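Kettle brings its painted building blocks to Gostmont in May

Families in Gostmont will be able to try out a new range of painted wooden blocks this May, when toy maker Kettle opens its doors to visitors for the very first time. The set has 32 pieces and comes with a handy folded sheet of stacking ideas for small builders - and for the grown-ups who always seem to join in!

"We have spent many happy evenings stacking these, and we do so hope you'll enjoy them as much as we have," said Loubna Tawfik, founder of Kettle.

Doors open at 10am and entry is free.

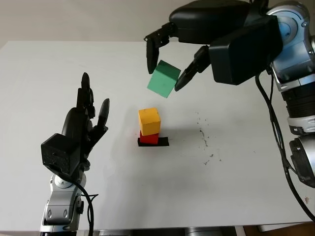
Contact

Magdy Shawky, Kettle press desk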